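Opinion > Robotics > Software and Tooling

Stop Throwing Away the Slow Parts

By Anikó Rácz
November 22, 2022

When I joined the planning group at Drernwood, my first task was to clean demonstration data. A person does a job by hand, a camera at the head records it, and later our software learns from the recording which movements to plan. My script removed every part where the hands did not move an object. I was proud of it. It made the training set much smaller and the training runs much shorter.

I think now that this script was a mistake, and that many teams are making the same one. I want to argue for keeping the slow parts.

In our field we like to speak about a task as a chain of actions: reach, grasp, lift, place. The tools are made for this chain. You open a recording in the annotation window, you put a mark at the start of each action and one at the end, and what stays between the marks has no name. In our labeling tool it was shown in gray, and gray segments were deleted at export. 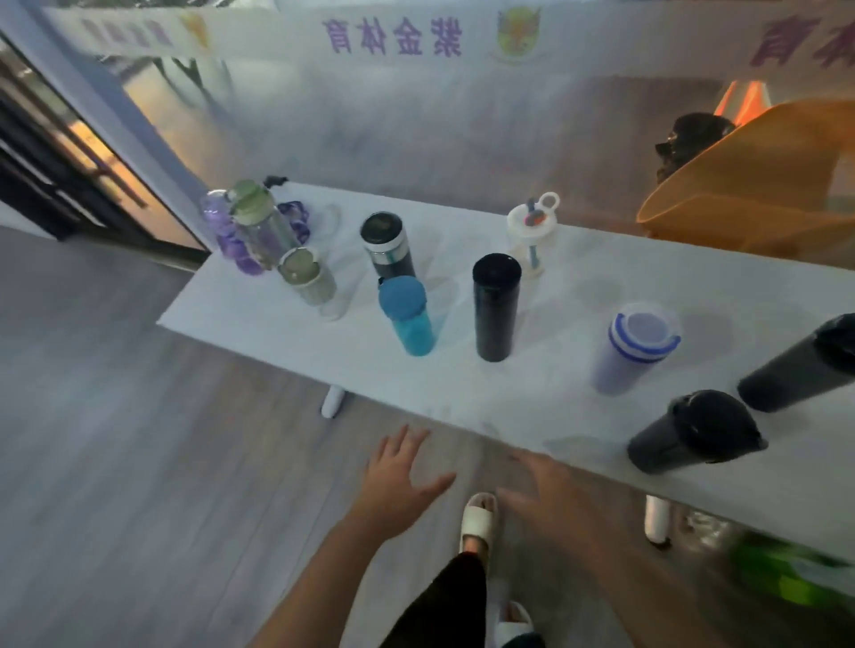 What is in the gray segments? Mostly, people deciding. They choose which object comes first, and by which side they will go to it. A planner has to make exactly these choices, and for it they are the expensive ones. Closing the fingers is cheap by comparison. If we delete the moments before the grasp, we teach the software the answer and hide the question.

My colleague Tatu Mugo does not agree with me. His position is that a pause contains no signal, only time, and that nobody can know what a person was thinking. He is right about the second part. But I do not need the thinking. I need the position of the hands and of the head relative to the objects, and this is recorded whether a bottle moves or not. We tested it in June on a set of 563 recordings, once with the gray segments and once without. The planner trained on the full version chose a blocked approach in 13 trials, the other one in 82. It is one test in one lab, and I would not build a religion on it – but it was enough for me to delete my script.

The second thing our tools treat badly is the hand that is not working. Most labeling schemas I have used, including the one in Sisonex, have one field for "active hand". The other hand is simply absent from the label.

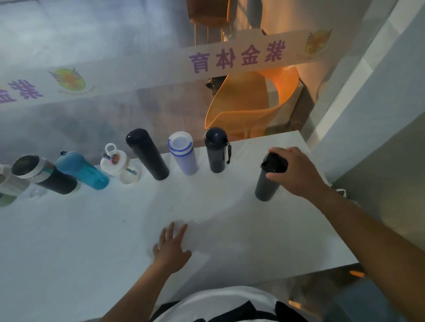 Two-arm control is usually written as if both arms need a job. The engineer assigns a grasp to each one, or parks one of them far from the work, where it cannot collide with anything. People do neither of these. The right hand is over the cap of a black bottle, and the left lies flat on the white tabletop, with the fingers spread, near the middle. With a single "active hand" field, the left one would be lost, and yet its place matters to the planner: it takes up free table in front of the row of bottles, and any path for the right arm has to respect it. I would like a schema with a state for each hand in every segment, and "resting" should be a state of the same rank as "grasping".

I know the objection about cost. Sándor Veres, who pays for our storage, has explained it to me more than once. Full recordings are bigger, and annotators need more time for them. My answer is that we can label the gray parts roughly and still keep them. A rough label can be improved next year. A deleted segment can not.

So my request to the people who write these tools is small. Make "keep" the default at export, and let the user who wants to delete do it by hand, with one extra click.

14 comments · 82 shares

Related
Your Simulator Is Too Polite, by Kenneth MacKinnon
Paltness after one year: what we changed in the planner
Reading other people's log files
Perla Cuevas on naming coordinate systems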